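Hegarty Opens Winter Hardship Fund for Former Warehouse and Transport Workers

Applications open now, with first grants going out before the new year

October 22, 2022 – Hegarty, the benevolent charity for people who have worked in warehousing, haulage and delivery, is opening its biggest Winter Hardship Fund so far, and we could not be more pleased to be sharing the news. Anyone who has spent two years or more in the trade can apply, whether they drove a truck, packed orders on a night shift or answered the phones in the dispatch office. Husbands, wives, partners and dependent children can apply too.

The fund will pay one-off grants of $200 toward the everyday costs that pile up in cold weather: heating, groceries, a repair to the furnace, a winter coat for a child who has outgrown the last one. Households with someone under 18 at home can receive a further $50 for each child. None of it has to be paid back, and we do not ask for receipts.

Last year Hegarty helped 1,158 households. That was a record for us, and the calls have kept coming all through the summer, a time when our phones are usually quiet. Rent and fuel were the two things people raised most. Many of the callers had never asked a charity for anything before, and quite a few told our helpline team that they had put off ringing for months. We want to hear from people sooner than that!

A shorter form, at last

The old application ran to eleven pages, and applicants had been telling us for years that it was too long. They were right. The new one is three pages, written in plain words, and most people who tried it for us this summer finished it in one sitting. You will need proof of your work in the trade (an old pay stub or a letter from an employer is fine), one recent household bill and your bank details. If you can't find a pay stub, call us anyway. Our team is very good at tracking down work records, including those from companies that closed long ago.

The online form was built with Promuston, the software company that has looked after our case system for the past four years. It saves your answers as you go, so you can stop for supper and come back to it later. It also works on a phone, something applicants asked for again and again. Paper copies are still available by mail, and always will be.

Help with health costs

Alongside the main fund, we are starting a separate Health Costs Grant. Requests of this kind have grown faster than any other over the past two years, especially from retired drivers living with back trouble, diabetes and heart conditions. The grant can go toward prescriptions, glasses, dental work, hearing aids and travel to appointments. It is open all year round, and you can apply for it even if you have already received a winter grant.
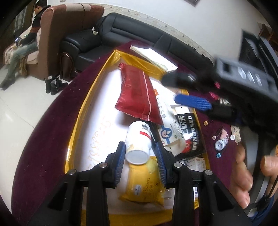

Medicines are among the costs the new grant can cover.

For the Health Costs Grant we ask for a short note of what the money is for and what you expect to pay. You do not have to send medical records, and we would prefer that you didn't. Everything you tell us stays with the caseworker handling your application and the person who signs off the payment.

Thank you to our supporters

A fund of this size takes a lot of people pulling in the same direction. Asico, the regional freight company, has made the largest single gift in our history and has also agreed to match every dollar its own employees raise between now and the end of January. Its depots are already hard at it. One has a chili cook-off planned, another is holding a sponsored row in the break room, and the loading crew at a third has sworn off coffee for a month (we wish them luck).

Fidar, which runs training courses for new drivers, is giving us a free slot in each of its classes this winter. We will use it to tell people at the very start of their working lives that the charity exists. Far too many people find out about Hegarty only after things have gone badly wrong, and often by chance, from a friend of a friend. Ten minutes in a classroom could change that for a lot of families.

We are also grateful to the hundreds of people who give a few dollars a month straight from their paychecks. Those small, steady gifts are what let us plan ahead, and they paid for the two extra caseworkers who joined us in the spring.

More than money

Our befriending line, which pairs retired workers with someone to talk to once a week, now has 64 callers and is ready to take on more. Training takes one evening and can be done from home. If you enjoy a good chat and can spare an hour a week, please get in touch – former drivers are especially welcome, as the people on the other end of the line do like to compare routes.

We can also help with benefit claims, debt worries and letters from landlords that are hard to make sense of. There is no charge for any of this, and you don't need to be applying for a grant to use it.

How to apply

Applications for the Winter Hardship Fund are open now and close on the last day of January. We aim to give a decision within ten working days, and sooner if a household is without heat or food. The Health Costs Grant has no closing date. Forms for both are on the Hegarty website, or you can call the helpline and one of the team will fill in the form with you over the phone. Interpreters can be arranged for most languages if you let us know when you call.

Employers who would like posters or wallet cards for their break rooms can order them free through the website. Please tell us how many sites you have and whether you need the Spanish version.

About Hegarty

Hegarty is a benevolent charity supporting current and former workers in warehousing, haulage and delivery, and their families. It gives grants, advice and friendship to people going through hard times. The charity is funded by gifts from individuals, employers and trade groups.

Media contact

Hegarty Press Office, through the contact page on the Hegarty website. Interviews with caseworkers can be arranged on request.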